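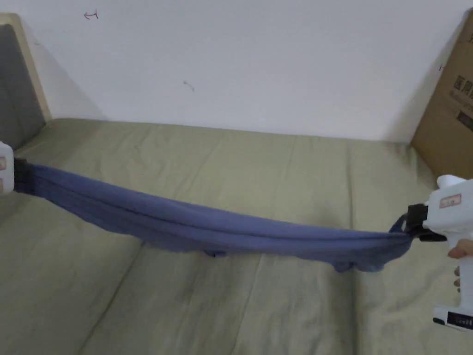
Rurnton Footpath Group – Minutes, March

Hi everyone, your minute-taker again. We got going at 7:10 p.m. in the upstairs room at the library, and I ate two of the lemon bars before I found my pen, so forgive any gaps in the first item.

Last month's minutes were approved with one fix. I'd written that the Grollow stile was "replaced" when it was only tightened up. Sorry about that!

Money

We have $1,846 in the account. The bill for gravel at the bottom of Skeltivell Lane came in at $361 and it's been paid. We also agreed to put $200 toward new waymark posts, and I'm supposed to get prices from the lumber yard before we meet again (someone please nudge me).

The Grollow loop

This took up most of the evening. The stretch behind the old creamery is a bog again, and a few of us have gone in over the boot. I said I'd like to see boardwalk there. Others thought we should move the path uphill along the fence and leave the wet part to the frogs, and I have to admit the frogs have a good case. The landowner is fine with either one as long as the gate still swings all the way open for the tractor. We voted for the uphill route, seven to three. I was one of the three, and I'll live.
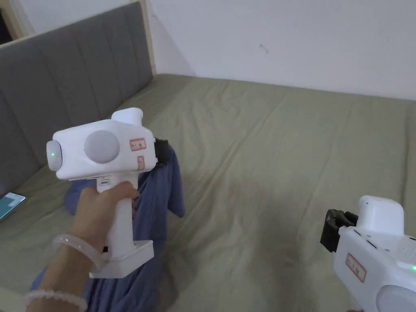
OTHER BUSINESS

Map reprint: we handed out the last of the folded maps at the fall fair. The next run will be 757 copies, a strange number, but that's what fits on the paper the printer has left over and we get it cheaper. The creek crossing at Agbenyega Farm is on the wrong side of the barn on the old map, so please send me any other mistakes you know of before it goes in.

Dogs: long talk, no vote. The signs at Agbenyega Farm already say leash, and most people seem to go along with it during lambing. We'll look at it again in May.

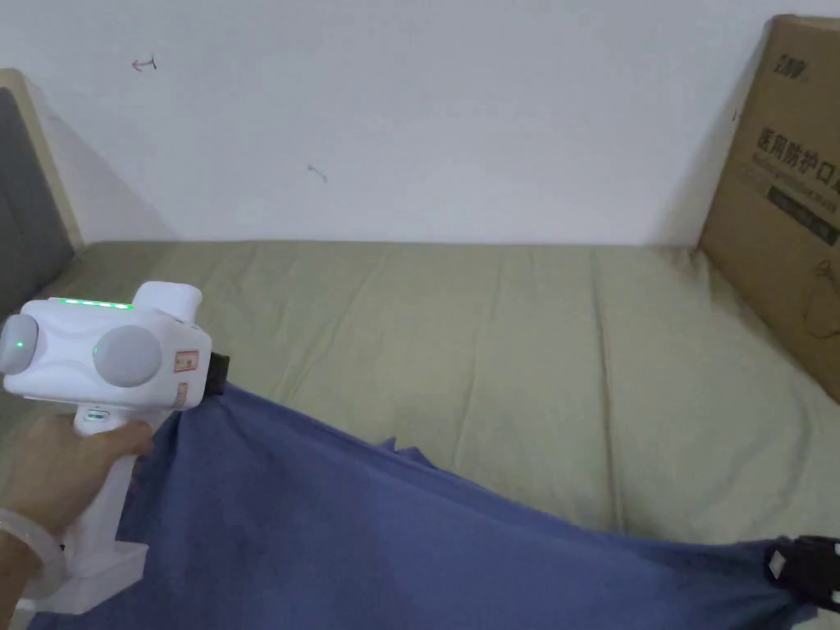 I did ask if we could add a line on the map about lambing season, and everybody liked that, so it's going in under the parking notes. Somebody also wants a bench at the top of Skeltivell Lane – me too, my knees are all for it – but we need to find out who owns that corner first. I'll call the county.

Next meeting is in April, same room, 7 p.m. Bring a flashlight, the lot is still dark on the river side. We wrapped up at 8:45.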